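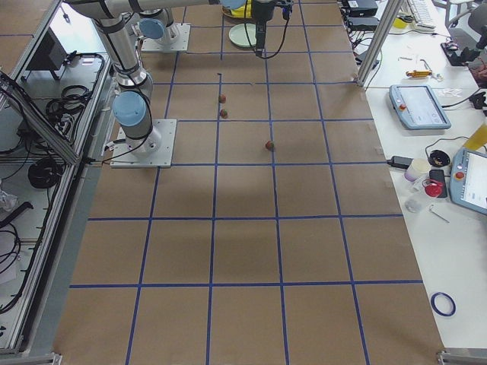 **MAPS & MATHS | Ages 8 to 11**

# Grids: the best way ever to say "it's over there!"

Imagine you've dropped your favourite marble on a footy oval. Your friend spots it and yells, "It's over there!" Over where? Near the goalposts? By the puddle? You could be crawling through the grass until dinner.

Now imagine the whole oval is covered in big squares, like a giant chessboard, and every square has its own name. Your friend yells "C4!" and off you run, straight to it. You've just used a grid, one of the handiest ideas people have ever come up with!

## Rows and columns

A grid is made of lines that cross each other. **Columns** go up and down, like the columns on an old building. **Rows** go side to side, like rows of seats at the movies. You can make one with string, chalk, a ruler and pencil, or strips of dark blue tape on a sheet of brown paper.

The little boxes in between are called **cells**. If your grid has five columns, you can name them A, B, C, D and E. Then number the rows 1, 2, 3 and so on. Put a letter and a number together and you have a **grid reference**. Every cell gets its own, and no two are the same.

Most street maps put the letter first, so it's B3 and never 3B. If everyone sticks to the same order, nobody ends up digging in the wrong spot.

## Digging up the past

Archaeologists (ar-kee-OL-o-jists) are mad about grids. Before they start digging they often peg out string across the ground to make squares. When something turns up, say a button or a bit of broken plate, they write down exactly which square it was in and how deep it was.

Why bother? Well, once you've lifted a button out of the dirt, you can't ever put it back quite the same way. The notes let you rebuild the whole dig on paper!

Olga Mendes worked on a dig at Melnychuk, an old farmhouse with a blocked-up well. Her team found 323 pieces of pottery there, and most were smaller than a fingernail.

"One square by the back door had 40 pieces in it," says Olga. "The squares next to it had hardly any. We think somebody dropped a very big dish and swept it into a corner."

## Grids you can swim over

Marine scientists use grids too. They put a square frame, called a **quadrat**, down on the sea floor or a rock pool and record what lives inside it. Seaweed, snails, crabs, the lot! If they go back to the same place next year, they can see what has changed.

## Try it: treasure in the square

You'll need a friend, two sheets of paper, a ruler and two coloured pencils.

1. Each draw the same grid, five columns across and six rows down.
2. Label the columns A to E and the rows 1 to 6.
3. Secretly colour in three cells. That's your treasure.
4. Take turns calling out a grid reference. Your friend says "gold" or "sand".
5. Mark every guess on your own page in the other colour.

First to find all three wins. Too easy? Make the grid bigger, or hide just one treasure and give yourselves only 15 guesses each.

**Word to know:** *quadrat* (KWOD-rat), a square frame for studying a small patch of nature.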